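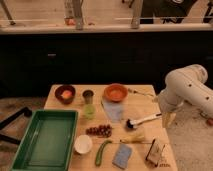
Table clearing is the chore I'd pay for. Not vacuuming, the disc things do that fine, and not folding, I've given up hope there. Clearing. So I read the spec sheet for the Kalleleo arm from Itness with one question, can it do the ten minutes after supper. Grapes, a green tray, a dish brush with a long white handle, a blue cloth folded flat, bowls and cups all over the wood - near enough what my own table looks like any night, and a fair thing to ask a machine to sort out. Every item on there wants a different grip. The brush wants grabbing by the handle. The grapes want hardly any grip at all. A cloth is its own problem.

Home | Kitchen | Cleaning | Big Stuff | Reviews | About

Filed under: Gadgets & Gear, Long Reviews
Last updated: April

So. Had the Kalleleo on loan for 14 days. Price is 1,521 before the stand. Stand is 163 more and you will need it, don't kid yourself. Comes in one box, heavy, bring a friend. Setup took me most of an evening, mainly the app, which wants you to make an account, then confirm the account, then logs you out of the account.

Once it's up it's pretty simple. You show it the table, you tell it where things go (tray, sink side, leave alone) and press start. Then you wait. And wait.

Speed first, becuase that's what everyone asks me. Slow. A mug from table to tray is long enough that I had wiped down the whole counter behind it and come back. If you stand and watch you'll go nuts. If you walk off and put a kid to bed it's a different product. I stopped watching after the second night and liked it much better.

Hard things, good. Ceramic bowls, fine every time once I moved them off the table edge. Mugs fine. Wooden spoons fine. A wide bowl it takes by the rim, tilts a little, and if you left soup in there, well, that's on you. Read the manual, page one, empty your bowls.

Soft things, not good. It pinches a dish towel in the middle, lifts, and drops it in a heap. Technically cleared. Sponges OK if dry, wet ones stick to the fingers and it doesn't seem to know it's still holding one. Fruit depends. Apples yes. A ripe peach got a dent I could put my thumb in. Grapes I'd move yourself.

Flatware is where I got annoyed. A fork lying flat on wood is nearly nothing to hold on to. It comes down, scrapes, comes up empty, tries again. Gives up after 4 tries and sends a message to your phone. I was in the next room. I don't need a message about a fork. You can turn it off in settings but it's buried, look under Alerts, then More.

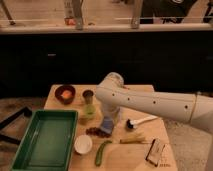 Can it clear a table by itself yet? Most of one, if you take the flatware and the soft stuff off first and don't mind it taking all evening.

Cups deserve their own bit. Solid colored ones no trouble. Clear ones it seems to lose, or half lose - it goes to the right general spot and stops, has a think, shifts over, has another think. My clear tumblers got knocked over twice. Plastic, no harm done. I would not leave it alone with stemware and neither does Itness, it's in the small print.

Noise is low. A sort of whine when it reaches out far, otherwise quieter than my fridge. Fine for an open plan place.

Cleaning it: fingers wipe down with a damp cloth, tips pop off and can go in the sink. The joints pick up crumbs. Brush them out every couple days or you'll hear it.

Also tried it at work. I do afternoons at a small packing shop in Ellham and we let it loose on sorting returns into bins. Better! Same few boxes over and over, all hard sided, nothing see-through, and no one in a hurry at 3 pm. It kept going through coffee break without a hitch. If I was buying for a shop bench I'd think about it a lot harder than for a kitchen. Same slow speed but there it just runs in the corner and the pile goes down.

Compared it to the Mai, which I had last year. Mai is cheaper and faster and drops more. Mai also couldn't do bowls with anything on either side of them, it needed space round everything, so you had to tidy up before it could tidy up. The Kalleleo copes with clutter a good deal better. App is worse than Mai's, and thats saying something.

Stuff I'd want fixed:

- flatware, obviously
- clear cups
- wet sponge thing
- the log outs
- a longer power cord, mine went across the walkway

Would I buy it with my own money? For home, no, not at this price. The dishes still need rinsing and loading after, and it does neither. For the shop, maybe, if they do a deal with the stand thrown in. Asked Itness about that, they said they'd get back to me. Will add a note when they do.

Loaner goes back tomorrow, box is already by the door. Keep your packing foam, they want it returned in the original.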